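How to tell when a melon is ripe (and what to do if it isnt)

Quick one. Melon season is on us and I keep getting asked the same thing at the market in Davdale, so writing it down once.

You need: your nose, your thumbs, a kitchen scale if you have one.

Step 1 - Pick it up
Should feel heavy for its size. Grab two the same size, keep the heavier one. Light melon = dry melon, put it back.

Step 2 - Look at the stem end
On the netted kinds (cantaloupe and cousins) the stem should have come away clean, leaving a shallow dent. Piece of stem still stuck on, or a ragged tear? Picked early. Honeydews get cut from the vine, so a bit of stem on those means nothing.

Step 3 - Press the other end
Blossom end, thumb, gentle. Slight give is good. Rock hard, wait. If your thumb sinks in, walk away.

Step 4 - Smell it
Same end. Sweet and a bit flowery is ready. No smell, not ready, or it's been in the fridge - let it warm up and try again. Boozy smell means too late.

Step 5 - Check the skin
Netted melons: look at the color between the netting. Most go from green to tan or yellow. Some kinds stay dark green right to the end, so don't go by color alone, go back to step 4. Soft wet spots, no.

Not ripe yet?
Leave it on the counter, out of the sun, up to 3 days. Paper bag with a banana if your in a hurry. It will get softer and smell better but it won't get any sweeter, the sugar stops when it comes off the vine. Once it's ready, into the fridge.

Cutting
Wash the rind first, even though you don't eat it. Scrub it, netting holds dirt. Dry it. Slice a bit off the bottom so it stands flat, then halve, scoop the seeds, cut each half into 4 wedges. Run the knife between flesh and rind. Cut melon goes in the fridge in a closed tub and gets eaten within 3 days.

If it's bland
Pinch of salt and a squeeze of lime. Or blend it with ice. Still bland? Cold soup, with cucumber and mint.

Watermelons are a whole other thing (thumping, yellow patch etc) - will do a seperate page in July. 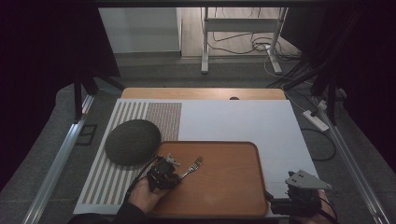

Dark green melon with fine netting. Go by the smell on these.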